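Zaugg Grasp Planner
Grasp planning and perception software for two-finger grippers

Overview

Zaugg Grasp Planner is a software package for robot cells which handle small, thin or shiny parts. It takes the picture from a wrist camera, finds the part, proposes grasps and gives the arm a path to reach the best one. It was first written for the repair benches at Sarkach, where tools and parts are never in the same place two times, and it is now sold as a separate product for other users.

Many planners work well with boxes and bottles. Our customers mostly have other problems: tweezers, drill bits, glass tubes, metal pens. Such objects give bright reflections, they have little height over the table, and a depth camera often sees only holes where the object should be. For this reason the planner does not depend on depth alone. It looks for long edges in the color image, fits an axis to them and uses the depth only to check the height of the table.

How it plans a grasp

When the axis is found, the planner places the two fingers on opposite sides of it and tests the closing movement against everything it knows about the surface. Grasps are sorted by a score, and the operator can see the score of every candidate in the viewer. You can also mark a zone on the object which the fingers must not touch, for example a blade or a lens. The zone moves together with the object, so it is only needed to draw it one time per object type.
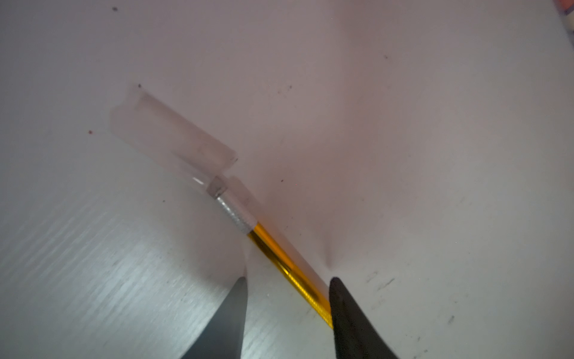 Category: Perception / Thin and Reflective Objects

A craft knife with a metallic gold handle is a good test for this module. The handle carries strong highlights along its length, and the clear cap lying ahead of the blade is hard to tell from the white surface. The edge filter treats the highlight and the border of the handle as separate lines and keeps the pair which fits to a tube. Transparent parts get their own class. If the confidence for this class is low, the planner keeps the area as an obstacle and reports it in the log.

Small specks and scratches on the work surface are removed by a size filter. The limit can be changed in the settings, but please be careful with this value if you handle very small screws.

What is included

Planner and perception server
Viewer for grasp candidates, with replay of recorded runs
Editor for no-touch zones
Pruvarari driver layer for arm and gripper
Python and C++ interface
Library with 100 object types, which you can extend
Support by e-mail for 2 years

System requirements

A PC with Linux and a graphics card is needed. One color camera at the wrist is enough for most tables, and a second, fixed camera can be added for tall objects. The driver layer supports position control and, if your arm has it, force control in the last part of the approach. On our reference PC a new plan takes some 14 milliseconds - the time for the camera is not counted in this value.

Licenses

Each license is valid for one cell. Universities receive a reduced price, please ask for it before you order. A trial version with full functions can be requested from our partner Atcombe, who also does the installation at your place if you wish.

The next update is planned for August. It brings a faster viewer and a better import of gripper models, because the old import did lose the rounded shape of some fingertips.

Contact

Technical questions: Ingeborg Steiner
Orders and trial licenses: Annelies Bachmann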